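Progress report to the Faltik fund, March
Prepared by Hòa Diệp, Sầm gift-packing table

The budget line "bags, paper, with handles" is now spent, and we have plenty of bags to show for it. Plush toys are catching up.
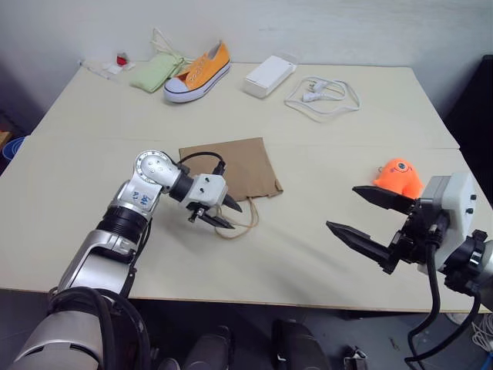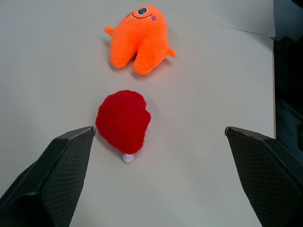 Giang Văn has 200 gift sets promised and 90 packed. The handles tangle in storage, so Khang Lâm now lays each bag flat before filling it. One-eyed toys remain popular with children and unpopular with Tùng Văn.

Spent to date: 3,861. We request 2 more cartons of bags and will try to look surprised when they run out.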